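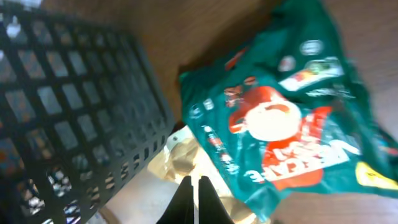 The old software was never wrong, according to Sachiko Uchida, it just took so long to be right that people went to lunch. The planner that replaced it has now been on the wrist-camera arms at Skerkon's Dinbridge lab since May, and it has been wrong a fair number of times, which the lab counts as progress.

The release is called Grelivska, a name that won an internal vote over several others the company prefers not to repeat. It handles the part of a picking job between seeing a thing and closing the fingers on it. The earlier planner built a full model of everything in view, checked every approach against it and then committed. With a box on a bare table, that worked nicely. With a crumpled coffee pouch leaning on a foil wrapper next to a black plastic crate full of holes, it would think for a while and politely decline.

Grelivska commits to less. It picks a rough approach, starts moving, and looks again through the wrist camera every 90 milliseconds. If the pouch is not shaped the way it was a moment ago, the plan changes. If the camera and the plan disagree, the camera wins, a rule that took two meetings to agree on and one line of code to write.

Crates were the bigger headache. A wall made of ribs and gaps is, to a depth estimate, both there and not there, and the old code tended to settle the matter by treating the gaps as open road. The new version fills them in. Any surface with a regular pattern of openings is handled as solid until somebody tells it otherwise, so the arm no longer tries to take shortcuts through the side of a crate. It also gives up on some reachable objects that sit close to one. Engineers have filed this under "known behavior," a folder that has grown.

Shiny packaging remains a sore point. Foil throws back light in patches, and the perception module has a habit of reading one wrapper as several small ones. Miłosz Wieczorek, who maintains that module, has added a step that merges neighboring patches if they seem to move together when the camera does. He describes the results as "good, with wrappers that cooperate."

In the lab's own test, a set of 200 cluttered picks, the new planner finished 73 percent on the first try. The old one was not scored on the same set – it timed out often enough that the script doing the scoring also timed out. A rerun is planned once the script has been fixed, and Wieczorek has been assigned to fix it.

The next release is meant to deal with objects lying on top of other objects, where lifting the top one drags the bottom one along. For now Grelivska reports this as a successful pick of one item. A patch exists in a branch named after Kyriakidis, the test bench it was written on, and will be merged when the logging changes are done. Those are due at the end of the month, according to the same schedule that had them due at the end of the last one.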